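Workshop notebook, display bench
23 August 2024
Entry by R. Foulkes

Still not convinced by the two-vase idea. Tamsin Kingi wants the Mistham front desk done with one tall green and one small pink, same stems split between them, and she has the Treloar order sheet filled in already. I said I'd lay it out on the gray bench first and see if the pair holds together. My bet was that the pink one would look like an afterthought.

Stock is the artificial stuff from the Folus box: red bunches, white bunches, a few single tulips. The sheet says 164 stems. I have not checked and don't plan to.

Main worry is the green vase. It narrows just under the rim and then opens out, so fat stalks have to squeeze through and then flop wherever they like. The wrapped bunches are the worst for this. Tulips are thin enough to go anywhere, and go anywhere they do. 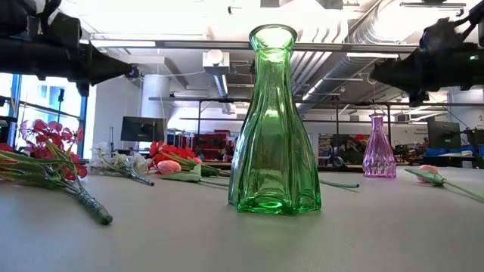
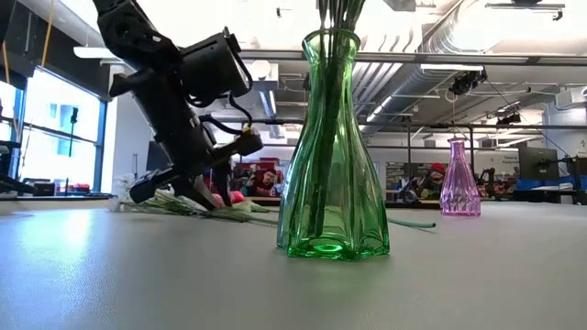
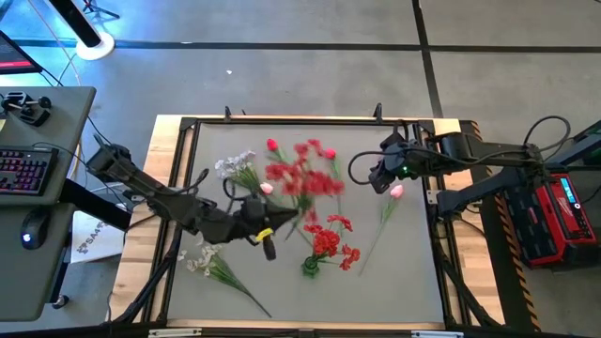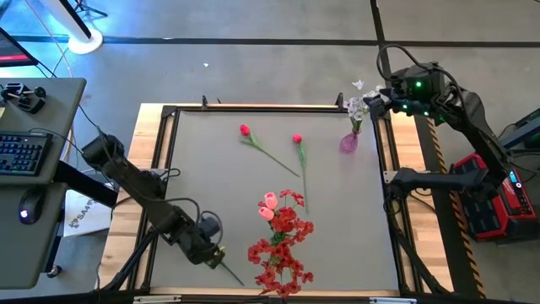 All on the gray top, various stages.

What I think so far

The fluting hides less than the catalog promised. A dark stalk shows right through the green glass, so the ends need to be tidy or trimmed to match. Tamsin says people look at blooms. Maybe. People waiting at a front desk look at everything.

White in the pink vase is better than I expected. I'd still like to see it from a chair, at the height a visitor would, before agreeing to anything.

Red in the green is too much like December. She disagrees. We left it there.

Not sold on mixing the tulips with the carnation types either. Different scale, and the tulips lose.

To do
- Try the green vase with white only
- Ask Bralari if the pink comes one size up
- Find out who decided $219 was fair for the lot
- Second layout before October, or drop it

Comments

T. Kingi: You said the same about the blue bowls and they're still out there. Red stays.

R.F.: The blue bowls are out there with a fern in front of them.

T. Kingi: Will ask about the bigger pink. Don't trim anything yet please.

Recent entries
Bralari bowls, second try
Dust on silk leaves
Mistham desk, measurements
Treloar order, what came and what didn't

Workshop notebook, page 195 | Questions to Rhun or Tamsin | Back to top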